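4. Evaluation of the Skeroteck Hand Kit on Produce Handling

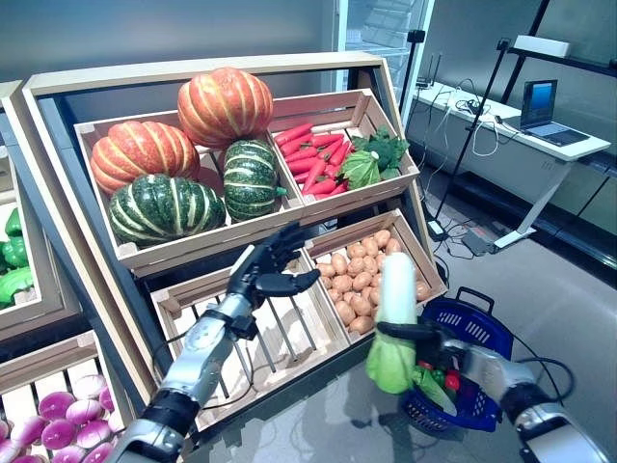
Prantl Robotics Evaluation Group
Corresponding author, Costbridge Laboratory

Figure 3. Produce station used for the kit evaluation. The right hand holds a napa cabbage; the left hand is open in front of the empty lower-left crate.

4.1 Setup

The Skeroteck kit is sold as a pair of five-fingered hands with wrist adapters and a control package. We bought it at list price and had no support from the vendor beyond the standard manual. Both hands were mounted on a two-arm robot facing a tilted wooden display with slatted crates (Figure 3). Stock included pumpkins, carrots, potatoes and napa cabbage. A blue shopping basket stood on the counter in front of the display.

4.2 Procedure

An operator drove the arms through the Donudia teleoperation software, version as shipped in March. Each trial was one item moved between the basket and a crate. A trial failed if the item was dropped or if the operator had to let go and start over. We logged 2,566 trials, of which 614 used cabbage.

4.3 Results

Cabbage was the slowest item. Upright grasps on the stalk end held better than grasps across the leaves, which tore under the default grip force. Lowering the force setting to 19 fixed most of the tearing but led to more slips on potatoes, so we kept a separate setting for each item. The kit has no way to switch settings during a session, and the operator had to restart the control package each time. Finger cables were replaced once, after more than 100 hours of use.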